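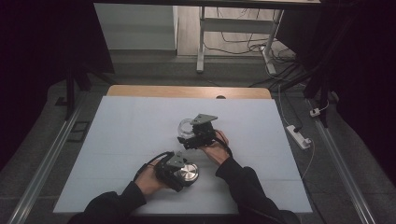
Willineck Lids and Mugs

A collection of short recordings about putting everyday kitchen things together and taking them apart again: lids, clear glass mugs, cups, saucers and a few jars. If you like crockery, you're in the right place!

What's in it

There are 1,108 clips in this release, spread over 170 sessions. Each session has its own folder with the clips, a plain text note and a list of the items used. The table is kept simple, with a white board on a light wooden top, so glass and shiny metal are the hard part. Clear glass is wonderful stuff to work with (and maddening – half of a mug is whatever happens to be behind it).

Activities

lid_on: a lid is placed on a mug or jar
lid_off: the lid comes off and is set down on the board
handle_turn: a mug is turned until its handle faces the other way
pair_up: lids and mugs are sorted into matching pairs

pair_up is my favourite by a long way. Some of the lids nearly fit the wrong mug, and those near misses are all kept, labelled "loose" in the notes.

Naming

Folders follow activity, item, session, so lid_on_glassmug_012 is session 12. Items in the Flirmont set start with f, and the older Sundaram jars start with s.

Known problems

Session 8 has two lids swapped in its item list. Reflections on the metal lids can hide the rim, especially in the afternoon sessions. The saucers are under-represented, and I'd love to put that right in September.

Changes

Sat 22 June: added pair_up, fixed spelling in the item lists, removed the duplicate Geravik folder.

Corrections and odd lid suggestions are very welcome. Send them to Lorcan Lynch with the folder name in the subject line.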